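**Leaving a trainee post after four months: how bad does it look?**

**skovurside** wrote:

I started at Amwood in the autumn on their graduate scheme. It was sold as a rotation through operations, purchasing and planning. So far I've been in one office doing order entry, and my manager says the rotation is "under review". I've now had an offer from a smaller place called Drisard. It pays 600 a year less but it's a proper planning job with a named supervisor.

My question is whether four months on a CV will follow me. I'm 23 and this is my first job after university.

---

**savchuk** wrote:

Stay the year. I sift applications for a living, and a first job that ends in under six months is one of the things I stop at. It doesn't rule you out, but it means you have to spend part of the interview talking about it. We had 1,007 applications for our last intake. With that many, people look for quick reasons to say no.

---

**Orest Kravchuk** wrote:

I don't agree with savchuk. I left my first job after five months and have been asked about it twice in nine years. Both times I said the role had changed from what was advertised, and we moved on to something else.

What matters more is whether the second job lasts. Two short ones in a row is a different conversation.

Before you hand in notice, I'd do these in order:

1. Get the Drisard offer in writing, with the job title and the start date on it. A phone call from a friendly manager is not an offer.

2. Check your Amwood contract for a training repayment clause. Mine had one and it cost me 1,000. It was on the last page and I had signed it without reading it.

3. Ask your manager, by email, when the rotation will restart. Give it a week. If you get a date, you have a real choice to make. If you don't, you have something in writing to point to later.

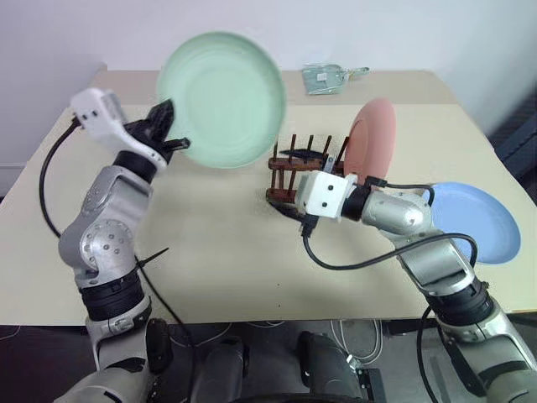
4. Work out the notice period and your unused holiday. Some places let you take the days at the end and some pay them out, so ask HR which it is.

5. Tell your manager in person first, then send the letter. Two lines is enough.

---

**savchuk** wrote:

Point 2 is good advice and I should have said it myself. On the rest, being asked twice in nine years only covers the interviews you got. You don't hear about the ones where someone put your form on the other pile.

---

**Orest Kravchuk** wrote:

Fair, but that's true of anything on a CV.

---

**Dagný Zoëga** wrote:

How big is Drisard? I moved from a large firm to one with 46 staff and learned more in the first spring than in two years before. But there was no cover when my supervisor went on leave, and I was left to get on with it. Ask who you'd go to if the named person is away.

I would also ask for the 600. They may say no, but they've already decided they want you.

---

**skovurside** wrote:

Thanks all. I found the clause — it covers external courses only and I haven't been sent on any. I've emailed my manager about the rotation and asked Drisard for the offer in writing.

Dagný, I don't know the headcount. I'll ask that and the cover question together. I feel awkward about asking for more money when I've already said I was happy with the figure.

---

**Dagný Zoëga** wrote:

Did you say it in writing?

---

**skovurside** wrote:

No, on the phone.

---

**Dagný Zoëga** wrote:

Then ask when the written offer comes. It's the normal time to do it.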